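Right, small thread on saving seed from sweet peas, as I've had the same message from so many of you this week.

I grow mine up the fence at the Hestencombe allotments. Two rows, mostly a lilac one sold as Clivness, plus a scruffy red one whose label I lost ages ago.

Stop picking from a couple of plants now and let the pods come. I know, it hurts! But you'll get nothing to save if you keep filling jam jars for the kitchen.
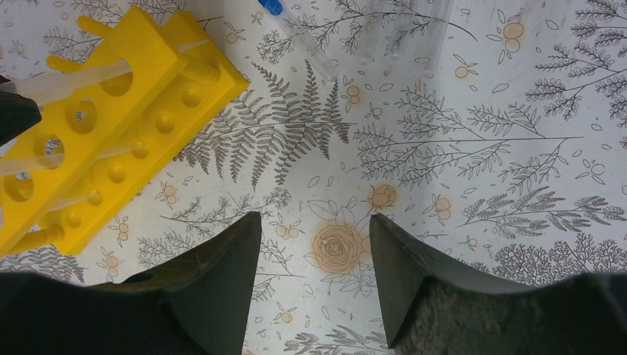
When are the pods ready to pick?
Wait till they've gone brown and papery and you can hear the seeds rattle. Green ones won't do, they just shrivel in the bowl.

Pick on a dry day, and go early if it's hot, they twist open with a proper crack and fling seed everywhere. I lost most of a plant's worth behind the water butt last year.

Paper envelopes, never plastic. Write the name on BEFORE you fill them (see: scruffy red one). I got up to 200 seeds last time, which is silly for two rows, so most went to the Sosa swap table.

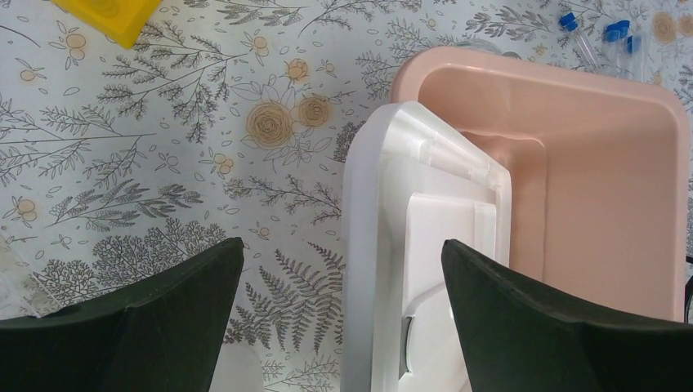 Roses on the tablecloth, sweet peas on the brain 🌸

Mine get sown in October, two to a pot, in the cold frame. Some people soak them overnight first, I've tried it both ways and couldn't tell the difference.

If anyone has spare Tritari I'd happily trade. The mice had all of mine.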